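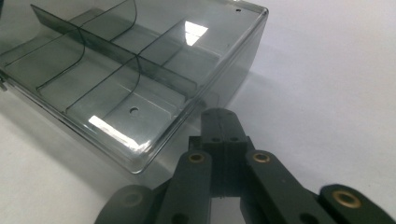
Whitelaw is getting its swap night back, and I may have yelped a little when I saw the notice taped up at the library! It's been gone since the old hall on Stukley Street closed for roof work, and my craft drawers have been filling up ever since (my husband calls it "the situation").

If you never made it to one, the idea is pretty simple. You bring the craft stuff you're done with, you put it on a table, and you go home with somebody else's. Yarn, beads, buttons, half a kit you gave up on in January, whatever. No money changes hands except a $6 table fee if you want a spot of your own, and that goes toward heating the place.

Kastriot Jurić is running it this time. He has the Drisetti fabric store over by the post office, and I stopped in to bug him about the details while he was cutting curtain lining for a very patient lady.

"People kept asking me, so I gave up and booked the room," he told me. "I have 358 zippers in the back. I would like to have fewer zippers."

The doors open at 10 in the morning at the Grillelness building, which most of us still call the old shoe store. Parking is on the side, and please don't block the bakery's alley, they were really nice about it last time.

Kastriot did ask me to pass along one thing, and that's to sort your small stuff before you come. At the last swap a whole shopping bag of mixed beads and sewing needles got dumped on a table and it took half the afternoon to pick through. A divided box is great, a few jelly jars are fine too, and write on the lid what's in there.

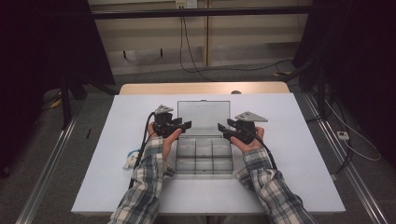
Small things travel best in a clear organizer box.

Felt is what I'm hoping for this year. I got into it over the winter and I'm at the stage where I've bought way too much white and have no decent greens, so if you've got greens, come find me, I'll trade you just about anything. Finished pieces are welcome too, by the way. 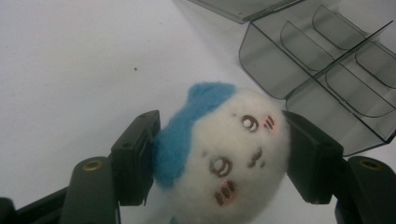

Kids can come and they get their own table by the window, with no fee. Last time my niece traded a bag of pom-poms for a kite and I still think about that deal.

The town paper says the final swap at the old hall brought in about 1,348 items, and Kastriot would love to beat it. Leftovers go to the after-school club, so don't feel bad if your stuff doesn't find a taker. To save a table, call the store or just walk in and put your name on the clipboard next to the register.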